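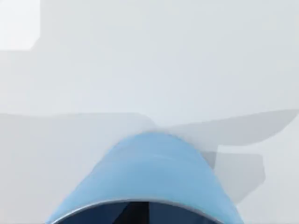 Progress report to Rosenthal
Project: Orkbridge planning and simulation tools
Prepared by Latifa Younis, Bristmont
10/9/20

Summary

The planner rewrite is finished and merged. The simulator now runs the full test set overnight without anyone restarting it. Perception work is behind schedule, mostly on shadows, and we explain below what we plan to do. Spending is in line with the budget you approved in July.

Planner

Ngân Hà replaced the old sampling code with a version that keeps its search tree between requests. In the old version, every small change to the goal threw away the whole tree and started over. Median planning time on our standard set went from 500 ms to 45 ms. The slowest cases are still slow. They are the ones where the arm has to back out of a narrow space before it can turn, and we don't have a good fix yet.

The planner can now be called from the command line as well as from inside the simulator. Essam Sqalli asked for this so he could replay a failed plan from a log file without loading the rest of the system. It took two days and has already paid for itself.

Simulation

We moved all scenes to the Donska renderer. The main reason was shadows. The old renderer drew them with hard edges or left them out, and a detector trained on those images did poorly on anything lit from more than one side. Donska gives soft shadows that overlap and fade. Plain, pale surfaces are now our default background, so that shadow errors are easy to spot.

The nightly run covers 100 scenes. Two of them still fail at load time with a mesh error. Bouchra Soliman has traced it to the exporter and is waiting on a review of her patch.

Camera views rendered from the arm are saved with every run. They take up more disk space than we planned for, so we now delete the ones from passing runs after a week.

Perception

This is the part that is late. The segmentation model handles strong colors against a light surface well. It has more trouble with the surface itself: it sometimes labels a large gray shadow as a separate object, and the planner then steers around something that isn't there. The arm's path gets longer and in a few scenes no plan is found at all.

Anas Cherkaoui tried two fixes. Adding more shadow variation to the training scenes helped a little. Using depth to throw out regions with no height helped more, but it also removed some thin, flat parts that we need to keep. He is now testing a combination, with the depth check applied only to regions the model is unsure of. We expect to know if it works by the next report.

Tooling

- Log viewer: plan, camera view and joint positions can be stepped through together.
- Build time is down after we split the renderer into its own package.
- Documentation for scene files is half written. The section on lighting is the main gap.

Next period

Finish the perception fix and rerun the full set. Close the exporter bug. Start on narrow-space planning, with Ngân Hà leading. Essam will write the lighting section - he has the most recent experience with it.

Request

We would like to move the unspent travel money to compute. Please let us know if this needs a formal change request or if an email is enough.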